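Bond clean: pay someone or do it yourself?
Renting & Sharehousing > Moving out

dustbunny_qld
December 23, 2019
Out of the flat in February. Agent's "preferred partner" is Vogler, who want 800 for a two-bedder, oven extra. Bond is 2,000. Has anyone done it themselves and lived?

gumnut77
Did mine. Lost 95 for "residue on window track". I have seen their own office windows.

Trusside_tenant
Pay it. You get a receipt, and when the agent complains you forward the email and go to the beach. I used Niltumo, 300 for a one-bedder, carpets included.

gumnut77
300 for a one-bedder in which decade?

Trusside_tenant
This one. It was a small one-bedder. You could do the oven from the bath.

kettle_on
Disagree with paying. Check your lease first, because mine at Vistari only said "reasonably clean", and the agent went very quiet when I quoted it back. Photograph everything, including inside the rangehood. Especially inside the rangehood.

Trusside_tenant
"Reasonably" is doing a lot of work there, mate.

dustbunny_qld 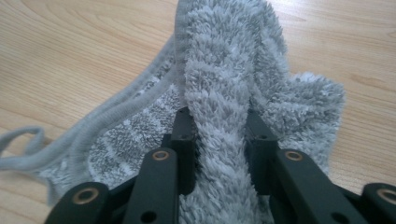 Read the lease last night and it says "reasonably clean" too, so Vogler can keep their 800 and I'll be spending my holidays on skirting boards. Walls first, then the oven, floors last. I've got as far as putting the grey microfibre mop pad on the table, where it looks like something the vet should see. Does sugar soap take the shine off semi-gloss?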